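Reseña: Manual Preltinis de buenas prácticas para brazos robóticos de mesa (segunda edición)

Miércoles, 13 de febrero de 2019

Llevo tiempo leyendo normas de seguridad y he desarrollado una tolerancia al aburrimiento que mi familia considera preocupante. Por eso, cuando llegó el paquete de Preltinis, lo abrí con la misma ilusión con la que otros abren la factura del gas.

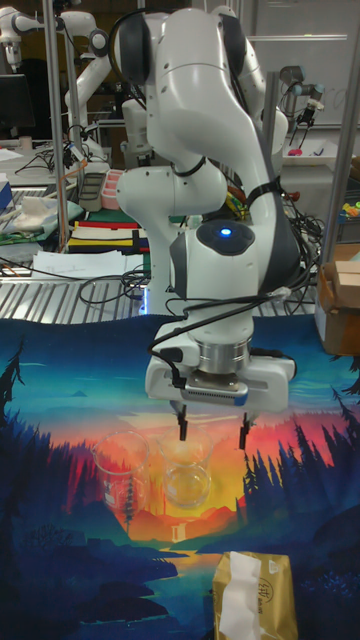 El paquete trae un manual de anillas de 110 páginas, un juego de fichas plastificadas para colgar junto al puesto y una libreta de registro con 200 hojas numeradas. El conjunto cuesta 200 euros, cifra que conviene leer sentado. Lo firma Simone Guimarães, que antes redactó las guías internas de Kettani y que escribe como quien ha visto a mucha gente meter la mano donde no debía.

Empiezo por lo bueno, que es bastante. El manual está pensado para laboratorios y talleres pequeños, esos sitios donde el brazo va montado sobre una mesa, la gente pasa por al lado con el café y la evaluación de riesgos consiste en un «cuidado con eso». La mayoría de los textos que conozco dan por hecho que uno tiene una nave, un vallado y un departamento de prevención. Guimarães da por hecho que uno tiene prisa y poco sitio, y acierta.

El capítulo sobre objetos frágiles es el mejor del libro. Trata el vidrio con un respeto que yo solo había visto en mi abuela con la cristalería buena. Pide definir la altura de aproximación antes de cerrar la pinza, comprobar la apertura de los dedos con el vaso más ancho y también con el más estrecho, y hacer la primera pasada siempre con recipientes vacíos. Parece evidente. También lo parece mirar antes de cruzar. Incluye además una tabla de separación entre piezas vecinas que he copiado sin ningún pudor en mis propias hojas, porque dos vasos de precipitados juntos son un problema distinto de un vaso y después otro vaso: al bajar, el dedo que queda entre ambos trabaja para los dos.

Muy recomendable también el apartado de cables. Propone sujetarlos al brazo dejando holgura en cada articulación, llevar el resto por un recorrido fijo y revisar el conjunto moviendo cada eje hasta su límite, a velocidad reducida y con alguien junto a la parada de emergencia. Los cables sobre la mesa, dice, «no están guardados, están esperando». La frase me pareció un poco teatral hasta que fui a mirar debajo de mi propio banco.

El orden del puesto ocupa 22 páginas, y aquí empiezan mis reparos. La regla principal es sensata: dentro del alcance del brazo queda lo que participa en la tarea, y lo demás se va a otro sitio. Luego vienen las excepciones, las excepciones provisionales y un formulario para solicitar una excepción provisional. Lo rellené entero para dejar un rollo de cinta adhesiva en la esquina de la mesa. Tardé más que en quitar el rollo.

Hay una sección sobre fondos y superficies que me dejó dudas. Recomienda superficies lisas y mates en las tareas con cámara, y desaconseja los estampados y los objetos transparentes juntos. Como consejo para una puesta en marcha, de acuerdo. Como regla general me parece excesivo: si el sistema va a trabajar algún día en un lugar donde viva gente, alguna vez tendrá que enfrentarse a un mantel. Yo habría pedido empezar por lo liso, anotar los resultados y complicar después el fondo, cambiando una sola cosa cada vez. El manual roza esa idea en una nota al pie y sigue su camino.

Donde flojea de verdad es en los puestos con varios brazos. Le dedica página y media, casi toda ocupada por un diagrama con flechas que se cruzan. Se echa de menos algo concreto sobre zonas compartidas, sobre quién detiene qué y, sobre todo, sobre cómo rotular las paradas para que uno no frene con gran decisión el robot equivocado. La guía de Grolar, que en lo demás es más pobre y está maquetada con saña, resuelve esto mejor con un simple código de colores y una prueba al comienzo de cada turno.

Las fichas plastificadas son estupendas. Letra grande, verbos en imperativo, ningún logotipo de más. La de «Antes de mover» lleva semanas colgada en mi puesto y ya la citan hasta los que juran no haberla leído. La libreta, en cambio, tiene el papel tan satinado que el bolígrafo resbala, un defecto serio en un objeto cuya única función es que se escriba en él. Yo he vuelto a mi cuaderno Hundik de toda la vida.

Una advertencia para quien compre con ánimo de tramitar papeles: el manual no sustituye a la evaluación de riesgos de la instalación concreta, y lo dice en la primera página, en la última y en el reverso de cada ficha.

¿Lo compraría otra vez? Las fichas y el manual, sí, si me los vendieran sin la libreta. Según la tienda, la edición en fichas sueltas sale en abril. Valoración: cuatro de cinco, y el punto que falta pueden reclamarlo con el formulario de excepción provisional.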